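Reviews > Simulation Tools > Data Collection > Folter Scene Kit

Folter Scene Kit: two months of recording demos on fake furniture

I bought the Folter kit in January after one too many evenings resetting a real table by hand. If you collect demonstrations for a two-arm policy you know the routine: nudge the mouse back, square up the book, drive the arms home, go again. I wanted all of that to be one keypress, and on that count I'm very happy!

The pitch is simple. You get a library of rooms and furniture, a teleop bridge, and a recorder that saves joint angles, gripper state and the robot's view together. I drive it with a pair of secondhand Sovetti leader arms (they paired on the second try, after a firmware update I'd been putting off). My goal was 400 clean episodes of desk tidying, and I got there with time left over, even after throwing out a pile where I'd dithered too long before grasping.

What I like best is how much the rooms vary. Every reset can pull new wall and floor materials, and Folter does not care about good taste. One episode gives you gray marble next to a brown reptile-skin sort of wall, with checkered tile on the floor and a bright yellow desktop in the middle. Ugly as anything, but my old policy fell apart whenever somebody moved a lamp, so I'll take ugly. 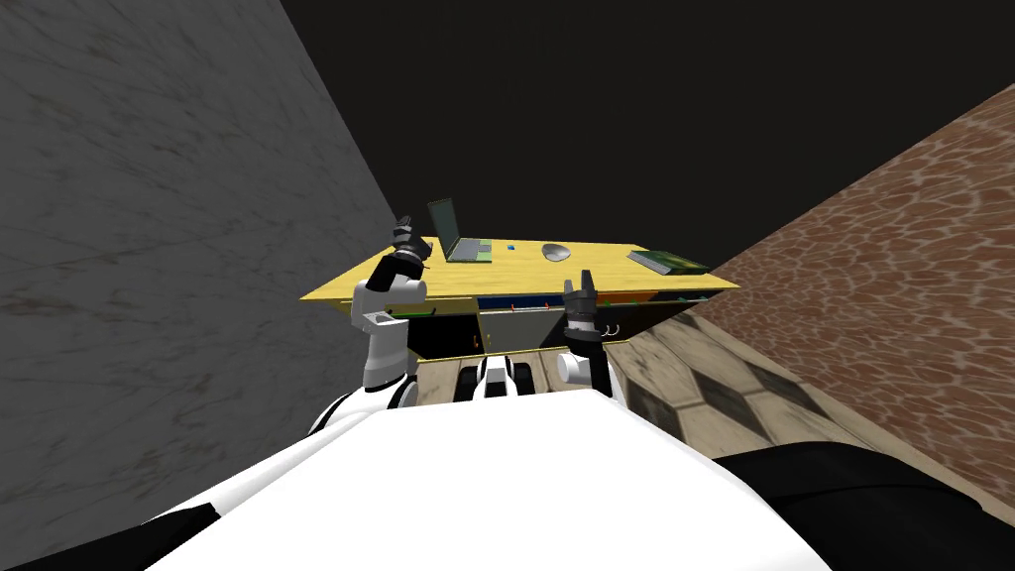 Camera and viewpoint

The default view looks down over the robot's white body toward the desk, and you can set how far it tilts between episodes. I had it cranked way up for the first batch -- too far, I think now. Walls leaning in at those angles are tiring to drive by, and I kept misjudging how far the grippers were from the front edge of the desk. I've since pulled the tilt range down by half and my grasps got quicker. No ceiling gets rendered either, just flat black, and I still haven't found a setting for it.

Objects and contact

Laptop, mouse and book all come in the desk set. The mouse is great to pick up. The book is miserable: lying flat, it gives the fingers nothing to get under, so I ended up teaching a slide-to-the-edge move, and that took me 3 tries to script a decent success check for. Small cubes sometimes shoot out of the grip if you close too fast. Washington Pimentel posted friction values on the user forum that mostly cure this, and I'd load those before recording anything you plan to keep.

Export

Fine, mostly. Files open in my training code with a short converter, but the recorder stops an episode at 4000 steps without a warning, and I lost a couple of long ones before I noticed. Nayara Pacheco in support answered the same afternoon and pointed me to the limit in the config file. Nice, but please put it in the menu!

I also tried the Grendell package before this. Its contact felt better, especially on flat things, but building a new room took me most of a morning. With Folter I hit a key and get one. I'm keeping it, and next up is drawers, where I hear the handles are fiddly.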